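Oston Student Robotics Project: Bedside Assistance Gallery

The Oston Student Robotics Project is a two-semester course in which teams prepare a mobile manipulator for simple household work. The current assignment, developed with the Geddes School of Engineering, concerns the bedside: students write and test routines for reaching, grasping and placing objects near a bed. Each team is allotted 50 hours of floor time in the furnished test room and submits its control code, a written safety plan and a recorded trial. Enrollment is open to students in their second year and above.

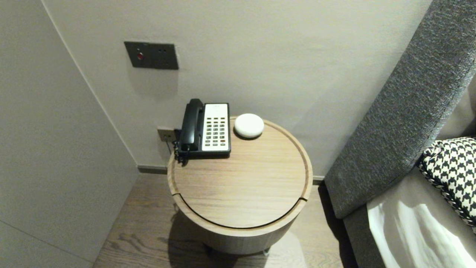

Photo: Oston Student Robotics Project / Buvlow team

The bedside station, with a corded telephone and a small round speaker on the side table. The telephone is considered the harder object of the two - its cord must be kept clear of the arm during any approach from the left. Teams are graded on clearance as well as on placement.

All trials are supervised by a member of the teaching staff, who holds the stop control. Students may adjust speed limits between trials but not during them. The Rornlow planning software, written by earlier classes and maintained by the current one, is available to every team.

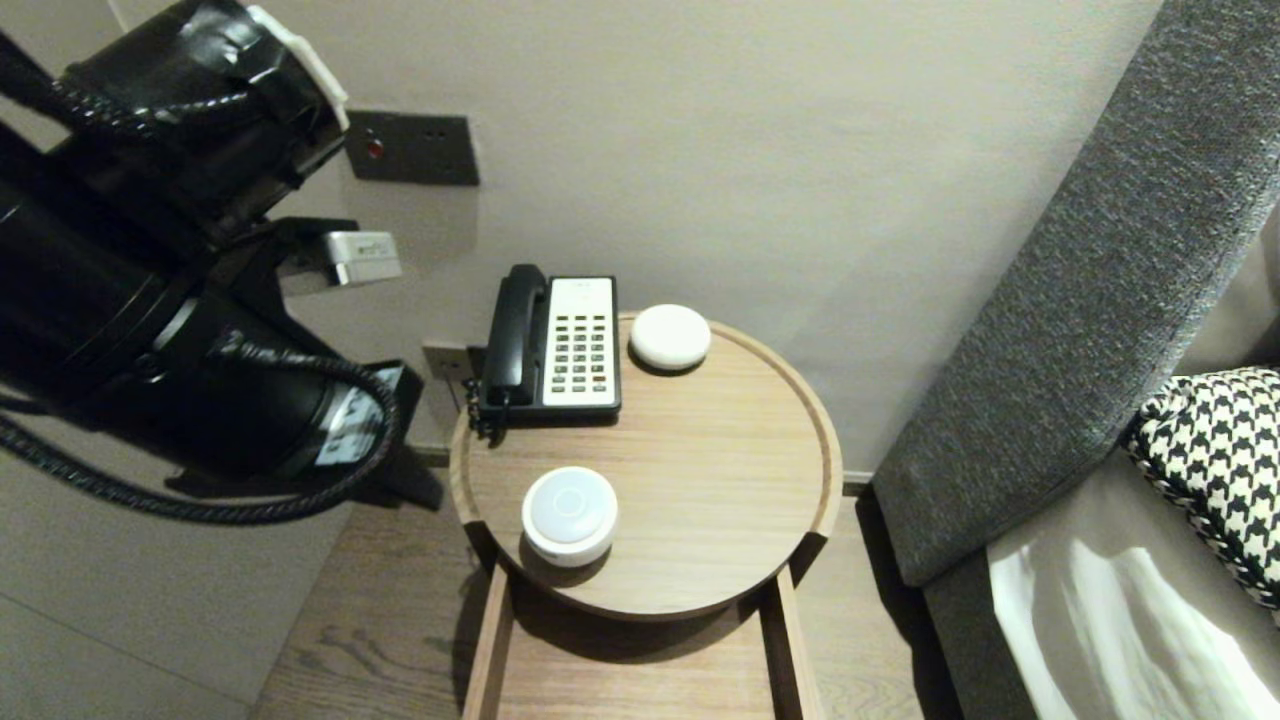
Cathal Keane remarked at the spring review that his team had rewritten its approach path more often than any other part of the code, and that he would advise next year's students to begin with the slowest speed setting and stay there until the safety plan is approved.

The arm over the side table, its end directed down toward the tabletop. Students are asked to plan for the wall and the headboard as fixed obstacles, and to leave the bedding untouched throughout.

Recorded trials from this assignment are kept in the project archive, which now holds more than 2320 entries. Access may be requested through the course office. The final demonstration takes place in May and is open to families and prospective students.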